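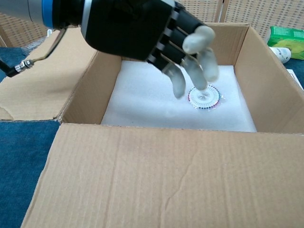

A round pin cushion and a carton lined with white foam. Erkora open day, Cernutby.

Erkora makes sewing notions: pin cushions, needle books, tape measures in cloth covers, and the small zip cases sold to keep them in. The works is at the far end of Cernutby, past the bus garage, and opens to the public once a year. This year it was Thu 28 August. Admission was free but you had to book in July, and the morning groups were full by the time I tried, so I went at two.

Parking is in the yard behind the building. The sign at the gate points to the loading dock, so ignore it and keep left.

Our group was met by Heino Grīnberga, who has worked in the cutting room and in dispatch and now looks after both. He gave us each a sheet with a floor plan and took us around in the order the work goes, starting with cloth. The cloth store is a long, cool room with rolls on racks up to the ceiling. Most of it is cotton and wool felt. There was a bin of offcuts by the door, and we were allowed to take a handful. I took green felt and a piece of striped cotton that is too narrow for anything.

The cutting room was loud. Circles for the pin cushions are cut from a stack of cloth with a press, and the waste goes back to be shredded for filling in the cheaper range. The better range, sold under the name Rimkutė, is filled with crushed walnut shell. It is heavier, and it stays put on the table. We passed one of each around the group. I have used the light kind for years and hadn't known there was another.

Filling and closing is done at six benches along the window side. The last opening is sewn up with a curved needle. A woman at the second bench let us try it. My seam was bad and she unpicked it. She said a new starter needs a few weeks before the stitches stop showing.

After that came packing, the part I had wanted to see, as I send out small parcels myself. Shop orders go out in plain brown corrugated cartons. A sheet of white foam goes in the bottom first, then the goods, then another sheet if there is a second layer. They used shredded paper until a few years ago. It got into the felt and customers had to pick it off. The foam comes from Padex in rolls and is cut to the size of the carton floor. I asked if it could be bought in small amounts and the answer was no, the shortest roll is too long for home use.

A mixed order for a shop is packed with the heavy things low and the pin cushions where nothing can press on them. A flattened pin cushion will recover if it is filled with cloth. With walnut shell the seam can split. Cartons that come back from shops with sound corners are used again inside the building for moving stock between rooms.

The dispatch room ships 1590 parcels in a normal month and 2000 in the run-up to the holidays. On the day of our visit it was quiet, with a few pallets wrapped near the door.

The tour took longer than the hour on the ticket and ended in the canteen, with coffee and a plain sponge cake. The shop is next to it. Seconds were on one table, mostly pin cushions with the seam off center, and regular stock was on the shelves at 10 percent off. I bought two Rimkutė cushions, one blue and one gray, and a packet of curved needles. They take cards.

Practical notes: the cutting room floor is uneven, so wear flat shoes. There is a step between filling and packing, with a ramp to the right of it. Children are allowed everywhere except the cutting room. Bus 33 stops at the gate, and the last one back into town leaves shortly after the shop closes.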